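Handheld gripper demonstration

Handheld gripper demonstration is a way of teaching robot arms by letting a person do the job first, with no arm in the room. I've kept up the Tistora wiki page on it since January, so forgive the chatty tone – I write these the way I talk.

The idea is simple. You hold 2 grippers of the sort a robot would have, pick things up, put them down, and the position of each hand is logged as you go. A model then learns to copy the movements. Before this, most of us at Samville steered a real arm with a joystick, and it was painfully slow!

Tracking is the fiddly part. Printed black-and-white markers let a camera work out where each gripper is and how it's tilted, as long as the pattern stays in sight. Turn your wrist too far and you lose it, so the usual answer is a cube with a pattern on more than one face.
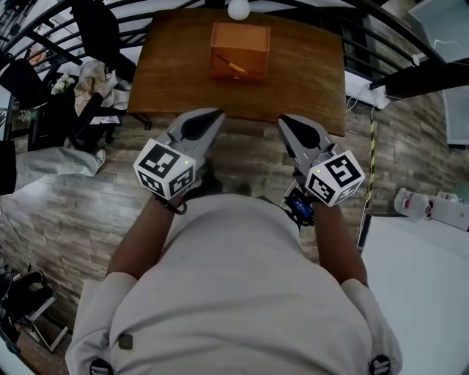
Two handheld grippers with marker cubes, seen from above the operator.

For the Manero set we recorded 1,333 runs and threw out 37 for lost tracking. Cozma, the smaller set, stops at 1,000. Models trained on either one still struggle with soft things like cloth, and I'd love to see somebody fix that.

See also: teleoperation, imitation learning, fiducial marker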